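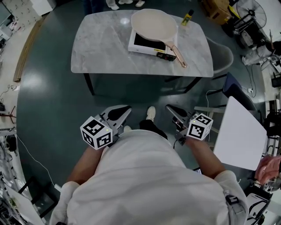

Is a portable induction cooktop good enough to cook on every day? For one or two people who mostly use one pan at a time, it is, and anyone who tells you it will change how you cook is probably selling one.

I've been reading cooktop reviews since July, when we gave up on the old coil stove, and I don't trust many of them. One site had the Notberg at 2,532 ratings, nearly all of them glowing, and a good share of those were written within a day of the box arriving. How do you know a thing lasts if you've had it since breakfast?

So I went small and white and plain. It has black glass, a short strip of buttons on the near edge, and it lives on the marble-patterned table because our counter is too shallow to fit a pan and a cutting board together. I was against that at first. A table is for eating. But I can walk up to it from any side, and the pan handle can point off toward a corner where I can grab it without leaning over anything hot.

The pan is where I have more doubts. It's a big cream nonstick with a rose-gold handle, and Hyun-seo Pyo, who has strong feelings about kitchens matching, talked me into it. It looks nice, I'll give her that. Pale nonstick has a bad reputation for staining and I expect to join the complaints by winter. The handle is also very long. On a small burner a wide pan with a long handle feels front-heavy when there's nothing in it, and I keep nudging it back to the middle.

Then there's the heating question. People love to say induction heats evenly. Mine doesn't, with this pan. The center browns first and the outside edge lags behind, and four eggs come out in two stages of done. Turning the heat down and waiting helps. I've seen advice to preheat for 2 minutes at 200 and then add oil, and that works all right for pancakes, less so for anything thin.

Oil stays out on the table, behind the pan – a small bottle, yellow label, black cap. Ha-rang Hong says it should be in a cupboard away from light. Fair enough, but we go through one fast, and I'd sooner have it where my hand goes.

As for cleaning, the glass does wipe down easily, I can't argue with that. The tabletop I'm less sure of. It has soft white veining that hides crumbs very well, and I don't count that as a plus. I wipe it twice now and still find salt.

Would I buy the same burner again? Probably. The pan I'll decide on once I see what tomato sauce does to it.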